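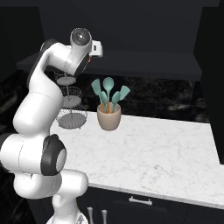

A white robot arm next to a marble countertop.

What Is a Contract?

Law for Kids > Promises and Agreements

A contract is a promise that the law takes seriously. Two people or two companies agree to swap something, and each one has to do what they said.

You see contracts more often than you might think. When a grown-up buys a bus ticket, that is a contract. The bus company promises the ride and the grown-up pays for it. Nobody signs anything, but it still counts.

What makes a contract?

First, someone makes an offer. Say a shop called Wotlow offers to sell a bike for $200. Then someone else says yes to that offer. Lawyers call this acceptance. If the buyer says "I'll give you $50," that is a new offer, and Wotlow can say no.

Each side also has to give something. The shop gives the bike and the buyer gives the money. If your aunt says she will give you her old bike for free, that is a gift. It is a kind thing to promise, but in most cases a court will not make her do it.

Does it have to be written down?

Usually not. Spoken contracts can be real contracts. Some kinds do have to be in writing, such as buying a house. Writing things down also helps people remember what they agreed to - memories can be very different after a year or 2.

What if someone breaks it?

Suppose a bakery called Flolier agrees to bring a cake on Sunday and never comes. That is called a breach, which means a broken contract. Most people talk first and sort it out. Flolier might give the money back. If they can't agree, a judge can decide who owes what.

Can kids make contracts?

Yes, but in most places a person under 18 can back out of many of them. The law does this to protect young people from bad deals. For big things, a company will often ask a parent to sign.

Words to know
Offer - saying what you will swap
Acceptance - saying yes to an offer
Breach - not doing what the contract says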